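Ticket: left hand loses width reading, both-hands runs drop out
Project: Bruvora grippers (shared workshop build)
Opened by: Lotte Wuyts
Status: open
Priority: was low, I changed it to high

Opened 4/4/19

Problem as reported
Left hand stops reporting finger width partway through a run. The right hand keeps going. The log viewer shows the left trace going flat while the fingers are plainly still moving. Restarting the logger brings it back for a while. No error message, which I would have liked.

Nathalie says this is the same cable fault we had in March and that I should swap the cable and close the ticket. I swapped the cable in March. I'm not closing anything on the strength of a second cable.

Setup
Two hand-held grippers, same printed parts, same blue pads. Left hand is the older one with the reprinted linkage. Board firmware is whatever Dubey branch Nathalie flashed last, she says the current one. Logger is Sodlow on the old laptop. Both hands go into the same hub.

Tried so far

1. Swapped left and right cables at the hub end only. Fault stayed with the left hand. So much for the cable.

2. Swapped hub ports. Fault stayed with the left hand.

3. Ran the left hand alone, opening and closing on nothing, 100 cycles. No dropout. Nathalie took this as proof that it was fixed. It proves that it works when it isn't doing anything.

4. Ran the left hand alone again with a rubber block between the pads. 2 dropouts, both while squeezing.

5. Both hands, kitchen things, on the cloth. Dropped out early and kept doing it. 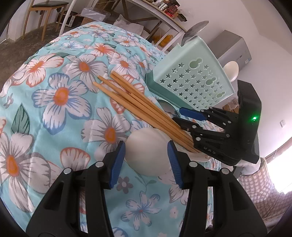
The forum answer for this is "sensor noise, add a filter," and it has been pasted under every width complaint I could find, including one from a man whose sensor had fallen off. A filter would make our trace smoother and just as wrong. I'd sooner look at load and angle. For the test in step 5 we used the ladle as the left hand's target, and a big round bowl like that between the two pads is an awkward thing to close on compared with a square block. The chopsticks are the other hand's job and they're thin, so that hand has to close much further. We have been comparing the two hands as if they were doing the same work, and they weren't.

6. Traded jobs. Left hand on chopsticks, right hand on ladle. Left hand still dropped out, later in the run. Right hand was fine on the ladle. I'd call that a fault in the left hand that gets worse with the load. Nathalie would call it a cable.

7. Opened the left housing. Sensor board is seated, screws tight. The magnet sits lower in its cup than the one on the right hand. I don't have a good way to measure it in place, so take that as an eyeball opinion.

Comment from Nathalie Lambrechts
Magnet height was within spec when I glued it. Also you have the hub on the same power strip as the heat gun. Please try it with the heat gun unplugged before taking my gripper apart.

Reply, Lotte
Heat gun unplugged, then the whole strip changed. Dropped out again after 14 grasps. Which spec? The Arnevano build notes give a gap for the old cup, and the left hand has the new cup. I can't find a number for the new one anywhere in the notes.

Comment from Nathalie Lambrechts
I used the old number. The cups looked the same to me.

Reply, Lotte
They may be the same. I haven't checked them against each other and neither have you, so let's not decide it in the comments.

Still to do
– Print one old cup and one new cup on the same machine and measure both
– Shim the left magnet up and repeat step 4 with the rubber block before going anywhere near the ladle
– Save the raw values this time, the viewer smooths them and there's no switch to turn it off
– Ask for the commit of the firmware on each board. "Current" was the answer last time too

Not doing
– New cable
– Filter
– Retuning the width limits, which moves the flat line to another height and leaves it flat

Note on earlier recordings: I went back over the March sessions and the left trace has short flat spots in those as well. We had put them down to the operator holding still. I held the gripper for most of those and I don't hold that still. Please leave them out of anything you send on until the magnet question is settled.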